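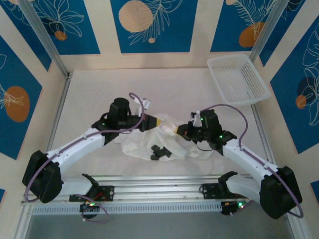

Rosine Langlois

I have a white cloth problem. The cloth comes out of the wash and by the time I get around to it, it has set into a knot of creases that would do credit to a relief map. I spread it on the table, I pull one side, the other side bunches up. I pull the other side. You see where this goes.

I have 34 of these to get through before a lunch in February (my cousin's idea, my tablecloths, my napkins, my problem). They are plain cotton, and they were sold to me as "easy care" by the Courtois catalog, a phrase I now read as a taunt. What I want to know:

How do you get a crumpled cloth flat enough to fold without ironing every single one? And is there a way to find the corners that doesn't involve turning the whole thing over until I lose track of which side I started on?

I don't own a steam press and am not going to buy one.

Loïc Vasseur

Iron them. Sorry. Cotton is cotton.

Lindalva Siqueira

Ignore Loïc, he irons his socks.

I did linens at a guesthouse in Dorport for six years and we ironed the top cloths and nothing else. The napkins got folded damp. Take them out of the machine while they still feel cool and a bit heavy, and don't let them sit in the basket while you answer the phone.

For the corners: don't look for them. Pick up the heap anywhere along a hem, then run the hem through your fingers until you reach a corner. Hold that one. Keep running along the same hem with your other hand and you'll arrive at the next. Now you have two corners on the same edge and the cloth is hanging off them. Give it one good snap, away from your face, and lay it down with the far edge touching the table first. Most of the bunching falls out on its own.

After that, smooth from the middle toward the edges with the flat of your hand. Pulling on one side is what's giving you the bunching on the other – the cloth has nothing holding it back, so it just comes along with you. If you must pull, pull two opposite sides together.

Fold in half, press down with your forearm, fold again, and put the stack under something heavy overnight. We used the Flalier phone directories until they stopped printing them. A cutting board and a few cans will do.

For the ones that have already dried into a relief map, spray with water, roll them up like a sleeping bag, leave for an hour, then start at the hem.

Rhys Bolger

What Lindalva said, though I use a towel on the table underneath. On a slick tabletop the cloth skates all over the place when you smooth it.

Also, does anyone at this lunch look at napkins? I've been using paper ones since I moved and have had one complaint, from my mother.

Last updated: February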